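October, after supper

Kaiwen Xu came by again with the sleep stuff. He has been on me for weeks to try it, and tonight he left a whole tin of the Tatora tea on the counter like a man leaving a kitten. I said thank you. I did not say I would drink it.

My trouble with the sleep business is that everyone in it has slept badly and now sleeps wonderfully, and the thing that changed is always the thing they paid for. Kaiwen bought the ring, the tea and the Bredo pillow in the same month. He also quit the night shift at Norley that month. When I brought up the night shift he said yes, that probably helped too. Too! The man worked nights for 6 years and he is giving half the credit to a pillow.

I did read the booklet that came with the tea. It says to go to bed at the same time every night, keep the bedroom cool, put the phone in another room and drink one cup of Tatora an hour before. I would like to see someone do the first three and skip the cup. My guess is they would sleep fine and be 39 dollars richer. The booklet also says "many users report deeper rest." Many out of how many? And deeper than what? I can report deeper rest myself if you ask me on the right morning.

Still, I can't claim I'm doing well on my own system, which is lying there. Last night I saw 2 o'clock and then I saw 4, and in between I rewrote the letter to the dentist in my head and got it very good and then lost all of it. My mother slept five hours a night her whole life and never once talked about it. I don't think she was rested. I think there was no one selling her anything, so it didn't come up.

Lu called while the dishes were soaking. She's on Kaiwen's side, or she says she isn't on a side, but she used the word "hygiene" about going to bed, so I know where she got it. She wants me to keep a log for 16 nights. Time in bed, time asleep, how I felt in the morning on a scale. I asked how I'm supposed to write down the time I fell asleep and she said to estimate. So that's the science. I estimate, and then we look at my estimates and draw a line through them.

I told her I'd think it over. What I might do is keep the log and change nothing at all, no tea, no pillow, no cool room, and see if the numbers get better just from my paying attention to them. I suspect they will. Then I'll tell Kaiwen it was the pencil.

Need to return the library book, call about the gutter, find out what Norley does with his old pension because he asked me and I said I'd look. Why me, I don't know. I was in payroll for a while, a long time ago, at a different company.

Tea update. I smelled it. Mostly chamomile, and something like the inside of a cupboard. The first ingredient is chamomile, which I have in a box already, from the grocery store.

It's ten now and the booklet would have me upstairs. The one piece of its advice I half believe is the part about clearing your head before bed, though it gives it a silly name and wants you to picture a calm place, a beach or a meadow. Beaches make me think of parking. If I have to picture something I'd take a big round black table with nothing on it, sun on the wood floor nearby, and no one asking me to rate it. I'll give that ten minutes tonight, and if I'm still awake at 2 I'm getting up to write the dentist letter down.
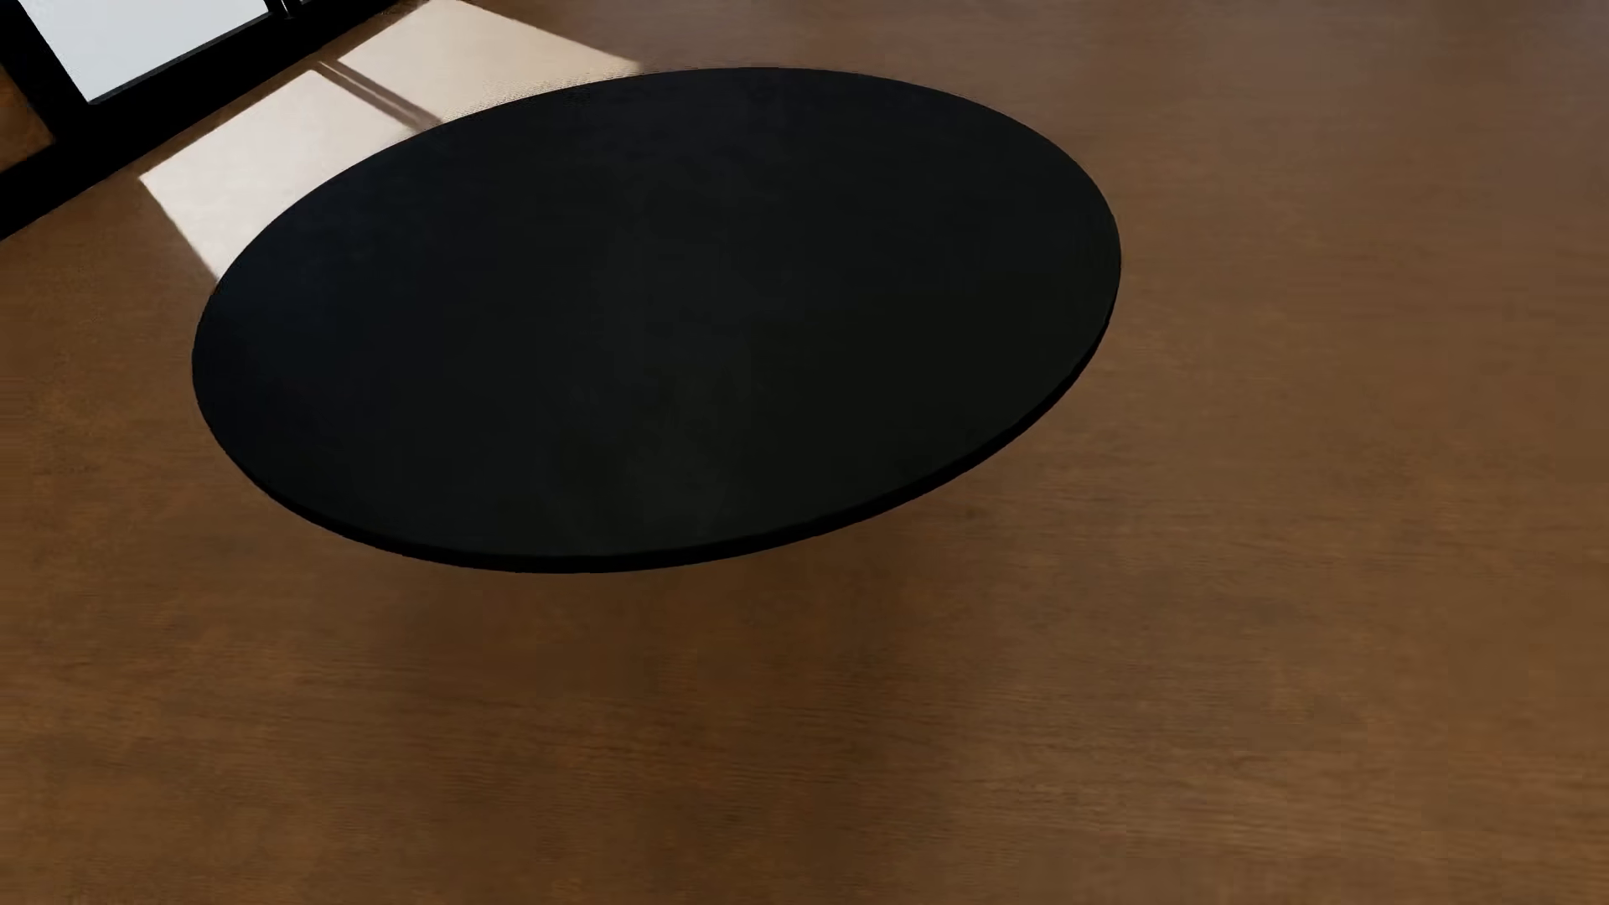
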